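Why Does Bread Get Holes in It?

Have you ever held a slice of bread up to the window and peeked through one of the holes? Some are as small as a pinhead, and some are big enough for the jelly to drip right through onto your sleeve (ask me how I know!). Somebody had to put all those holes there, and the somebody is so tiny that you could never spot one without a microscope.

It's called yeast. Yeast is alive, though it doesn't have eyes or legs or a mouth, and it isn't a plant or an animal either. It belongs to the same big family as mushrooms, the fungi. If you could line up 3,000 yeast cells in a row, the whole parade would still be shorter than your thumb. When you buy yeast at the store it looks like light brown sand, and it's asleep. It can stay asleep in its packet for months and months, until someone comes along with warm water and something good to eat.

What does yeast like to eat? Sugar! There is a little bit of sugar hiding in flour, even though flour doesn't taste sweet, and once the dough is mixed the yeast gets busy gobbling it up. As it eats, it gives off a gas called carbon dioxide. You know that gas already — it's the same one that makes the fizz in soda, and you breathe some of it out every time you sigh about your homework.

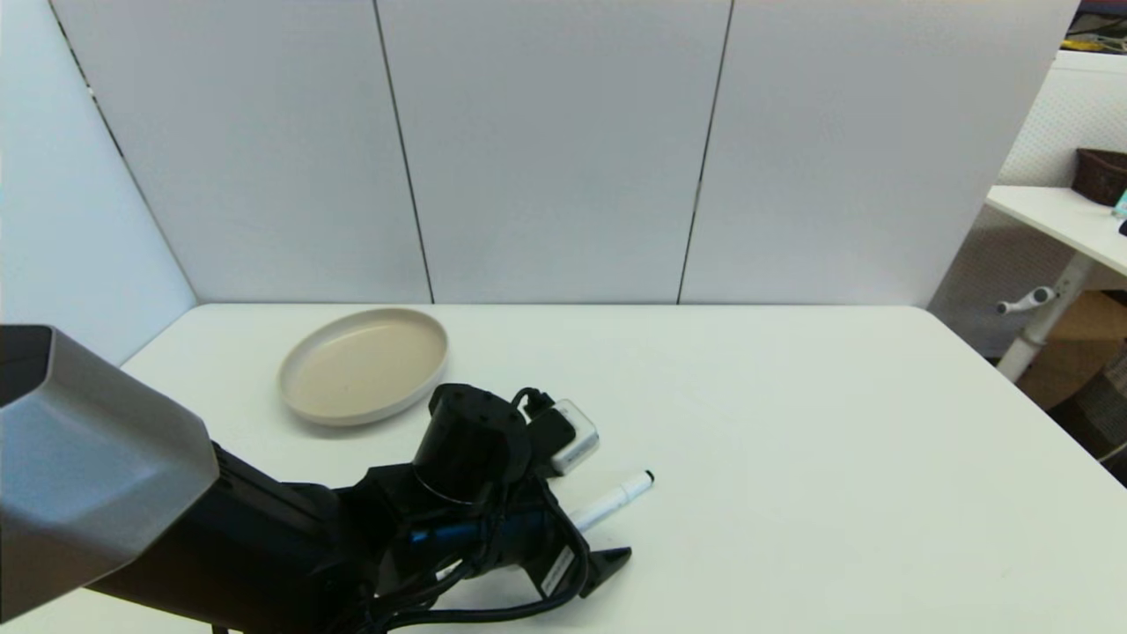 Now, gas likes to float away, so why doesn't it just leave the dough? That's where the kneading comes in. When you push and fold and squash wet flour, two proteins in it link up and make something stretchy called gluten. Think of bubble gum. The gas puffs into the gluten, the gluten stretches around it, and you get a bubble, and then another one next to it, until the whole lump has grown fat and wobbly. Bakers call this rising, or proofing, and it's a lovely thing to check on every little while, even if the grown-ups tell you to leave the towel alone.

Yeast is a bit fussy about the weather. In a cold kitchen it works slowly, and in a cozy one it hurries along. My kitchen in March is so chilly that my dough takes nearly all afternoon! Water that's too hot will kill the yeast, so aim for the kind of warm you'd use for a baby's bath.

In the oven, the bubbles swell one last time. Then the heat finishes off the yeast, the dough around each bubble turns firm, and the holes stay put for good. The crust gets much hotter than the middle, and that's how it turns brown and crackly and smells so wonderful that people come wandering in from other rooms.

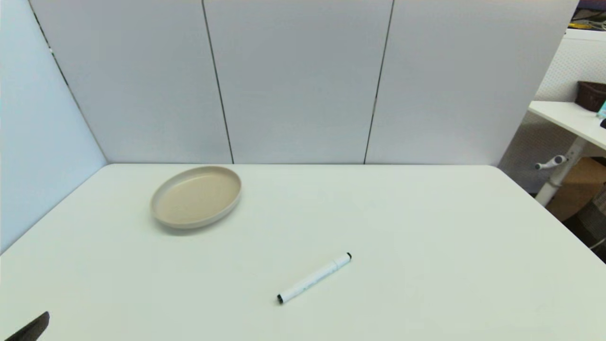
Natsumi Kubo wrote in to ask why her pita bread has one giant hole instead of lots of little ones. What a good question, Natsumi! Pita is rolled very flat and baked in a very hot oven, so the water inside turns to steam in a great rush and pushes the top and bottom apart. When the bread cools, the steam is gone and you're left with a pocket, all ready for filling.

If you'd like to watch yeast at work at home, ask a grown-up to help you stir a packet of it into a cup of warm water with a spoonful of sugar. Leave it by itself for 9 minutes and then come back and have a good sniff. There should be foam on top, and it'll smell a little like a bakery.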